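Setting up a shared table for two-arm manipulation sessions
Padell Lab Notes, updated Feb 14, 2021

These are the bench rules we use for tabletop work. They sit under the site risk assessment and don't replace it.

Before power-on

Walk the floor between the table and the robot base. Arm cables need a free loop through the full reach, so check them with both arms parked. Put the lamp at a back corner and run its cord along the table edge, away from the grippers. Anyone working at a desk nearby gets told before the arms are enabled.

Laying out objects

Keep everything on the mat. Bowls and open containers go down first, then small items. Loose food such as dried chillies stays in one patch, and anything that rolls goes in a tray or clamshell. Glass and knives need a separate sign-off.
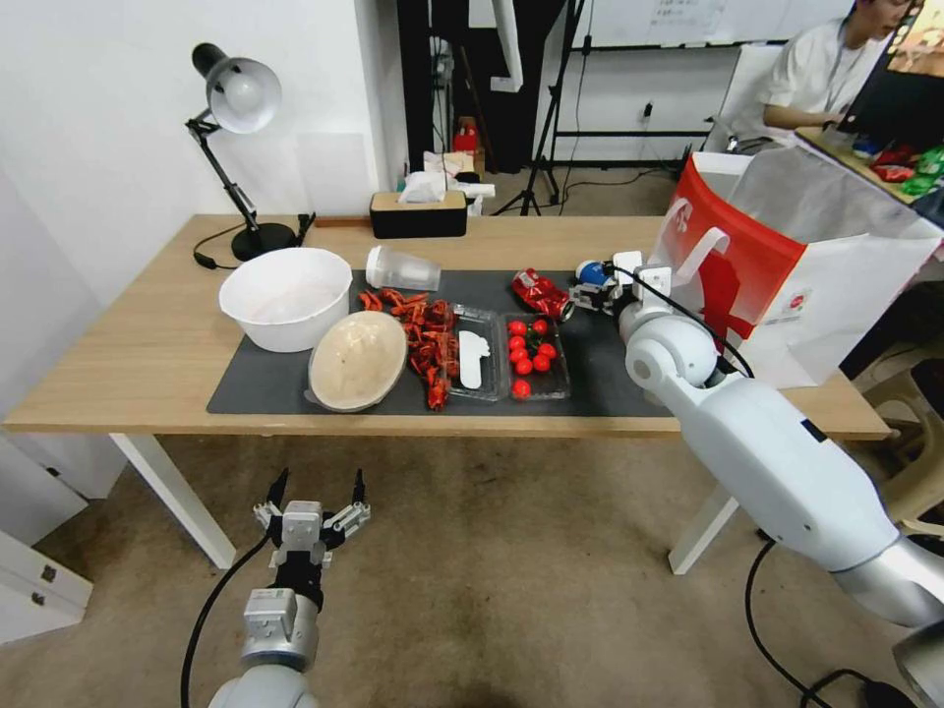 Mixed kitchen set on the dark grey mat, with the right gripper holding a small item at the back.

While the arms are live

1. One operator has control, and that person keeps the stop button within reach.
2. Hands stay off the mat. If an object needs moving, pause both arms first — a stationary arm is still a live arm.
3. Check the idle arm as well as the working one. Most of our near misses have been on the idle side.
4. Stop after 8 failed grasps on the same object and log it.

Packing up

Park the arms, cut power, then clear the table. Food used in a session goes in the bin and is never eaten. Wipe the mat and the finger tips, and check the tips for wear every 2,000 cycles.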